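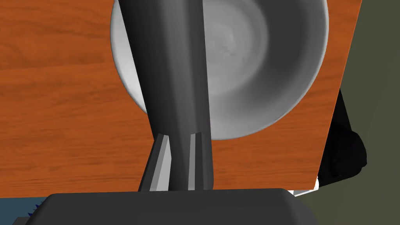
Tabletop and white bowl, rendered view.

Edstead College Football Play Log – Data Card

Version dated 11/16/23. Maintained by the Dostance Sports Records Office.

Summary
The Edstead log is a play-by-play record of 48 college football games, covering seven conferences. Each row is one play from scrimmage, kickoff, or extra-point attempt. Games that went to overtime are included, with overtime periods coded 5 and up.

Sources
Plays were entered by hand from official scorebooks supplied by the home schools. Entries from the Arsenault Conference were typed twice and compared. All other conferences were typed once.

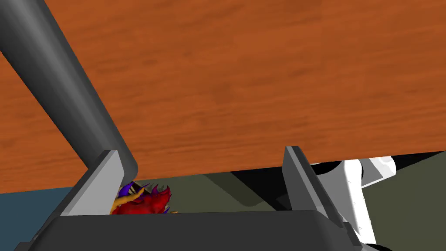 Wood-grain surface and dark gray rod, rendered view.

Main fields
game_id – home team code, away team code, and week
down, distance – blank on kickoffs
yard_line – measured from the offense's own goal line
result – run, pass, sack, punt, kick, or penalty
score_home, score_away – after the play

Known issues
Nearly 200 rows have no game clock value. Most come from second halves at Zakell Field, where the clock was kept by the officials on the field. Penalties that were declined are listed only when the scorebook names the foul. Spring games played in May are not part of this release.

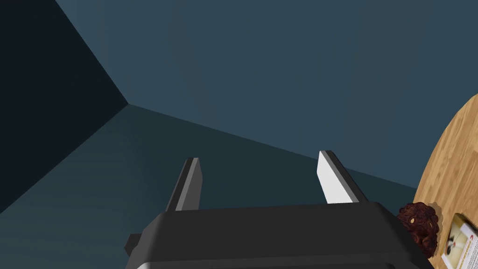 Users who combine this log with season totals should expect small differences in sack yardage. The log charges sacks to rushing, as college scorers do, and some published tables do not.

Use and corrections
The files may be used for research, teaching, and news reporting with credit to the Records Office. Corrections should give the game_id, the row number, and a copy of the scorebook page.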